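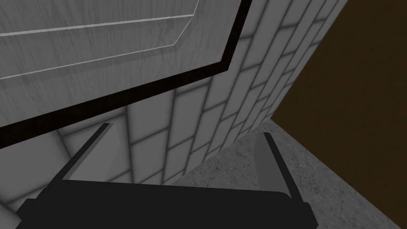 Kitchen sim, wrist view, in the corner under the wall cabinet. Open and empty.

15th November

Stimari kitchen policy, batch of 144 episodes, started before I went home. The idea was to come in to a tidy success table and send it to Ingeborg Pfeiffer with one smug sentence. I came in to 23 collision aborts and a log file too big for my editor to open.

Writing it all down while I still remember the order, as I have now "learned" this same lesson twice and the August entry was no help whatsoever. It says, in full: "weird corner thing, fixed?"

Symptoms. The arm goes toward the corner where the tiled wall meets the brown side panel, gets close under the cabinet with the dark trim, and then stays there. The gripper command is open. The wrist pose target keeps creeping upward a little at a time. The arm follows until the collision margin on the cabinet trips, the safety layer kills the episode, the reset runs, and off it goes to do it again. All 23 aborts are on the same cabinet body.

First theory, mine: bad collision mesh. I said this with great confidence to Darnell Zamora, who exported the mesh. He opened it, overlaid it on the visual mesh, and they matched everywhere we looked, including the trim. I have apologized. He wants it in writing, so: Darnell, the mesh is fine.

Second theory, also mine: the policy is lost because the wrist camera sees nothing but tile from that angle. This one at least had the decency to take a couple of hours to die. I pulled wrist frames from the aborted episodes and from some good ones and went through them side by side.

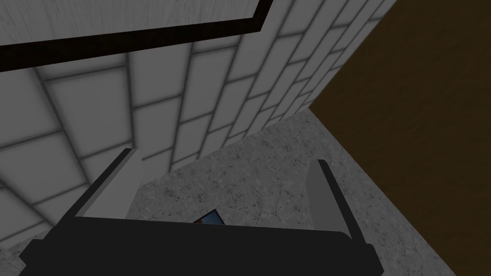
The target pose in the log for the blue object was sensible in every episode I checked, good or bad. So it isn't perception, and it isn't the object spawner dropping things inside the wall, which was Baltasar Durán's bet and would have been much more fun.

What does differ is the time stamps. In the bad episodes the observation handed to the policy is older than it should be. The control loop is supposed to reject anything older than 90 ms. In the aborted runs the age climbs past that and keeps climbing, up to 774 ms in the worst one, and the loop accepts every frame without complaint. The arm is being steered by where it used to be. It thinks it's low, asks for up, doesn't see itself go up, asks for more up. I have worked with people like this.

Why the check didn't fire: the age limit is read from the task config, and the config loader expects seconds. Ours said 90. So we had a watchdog that would have woken after a minute and a half of stale frames, in episodes that never last that long. I went looking for who typed that and found my own initials on the commit. August again.

Why the frames went stale at all is a separate question. Jana Tiedemann found that the Slanina renderer queues images when several cameras ask at once, and the cabinet task requests an extra one. With the queue set to drop old frames, the age stays flat. She reran the knob task with the new setting, partly to check it and partly because she needed the knob results anyway.

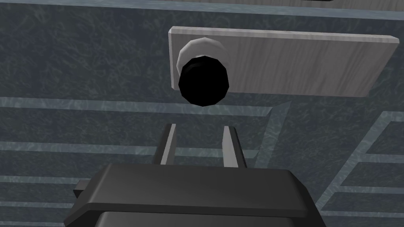

No aborts in her rerun, and the approach logs look the way they did back when we trusted them. The knob task never hit the cabinet before either, so I'm not going to lean on that very hard.

The part that bothers me is the safety layer. It did its job, late, every time, and we treated an abort as just another kind of failed episode. The batch script resets and carries on. In sim the price is some lost cluster time and my morning. The same controller code is meant to go on the arm at Flotville, and that arm has a real cabinet over it and Rosine Guérin standing next to it – I'd like to keep both in good shape.

So, changes made today:

Age limit renamed so the unit is in the key. Old key now throws an error at load.
Loop holds position on a stale frame and logs it in capital letters.
Two collision aborts on the same body in one batch stops the batch.
Renderer queue set to drop old frames, in the kitchen tasks only for now.
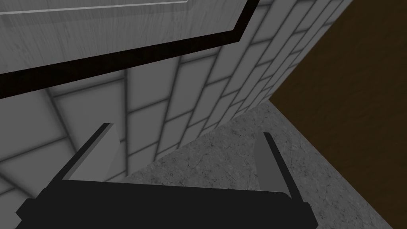
Same corner, wrist view. Fingers open, cabinet trim upper left, brown panel on the right.

Tested the hold by feeding it delayed frames on purpose. It stopped and stayed stopped. Then it stayed stopped after I gave it fresh frames too, as I hadn't written the part where it starts again. Rosine says leave it that way for Flotville and make a person press something. Agreed, and I'll pretend it was the design.

Not done: the Gurton tasks still use the old loader. Baltasar has a list of the configs. Full batch of 144 goes back on tonight with the abort limit in. Ingeborg gets her table when there is one.

Also need to go back and fix the August entry.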